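Crème mains Tretunow : vous y croyez, vous ?

mandarine_31
Bonjour à toutes et tous. J'ai les mains en carton depuis mars et on me vante partout la Tretunow au beurre de karité, « 50 heures d'hydratation ». Cinquante ! Je me lave les mains quinze fois par jour, je voudrais bien savoir ce qu'il en reste au bout de deux. Quelqu'un l'a testée plus d'une semaine ?

Precious Le Roux
Testée, tube fini. Ça sent bon et ça pénètre vite, point. Mes crevasses n'ont pas bougé. Sur le site il y a 2 443 avis et presque tous disent la même phrase, ça me rend méfiante.

kro_quette
Pas d'accord, chez moi ça a marché. Il faut la mettre le soir en couche épaisse, pas une noisette entre deux portes.

mandarine_31
En couche épaisse le soir, même la vaseline à trois sous marche. Je suis passée en magasin, je ne l'ai pas prise. La vendeuse n'a pas su me dire le pourcentage de karité, et sur le tube il arrive après le parfum dans la liste.

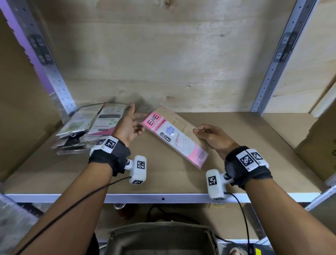

Hamidreza Golestani
Après le parfum, donc sans doute moins de 1 %. Comparez avec la Mandow, sans parfum, glycérine en deuxième position. Elle colle un peu, je préviens.

kro_quette
Un peu ? J'ai laissé des traces sur mon téléphone tout le dimanche. Et la liste d'ingrédients ne dit pas tout, il y a aussi la façon dont c'est formulé.

Precious Le Roux
C'est ce que répondent toutes les marques quand on demande un chiffre.

mandarine_31
Bon, je tente la Mandow en petit format, 40 ml. Si je colle aux poignées de porte je reviens me plaindre ici.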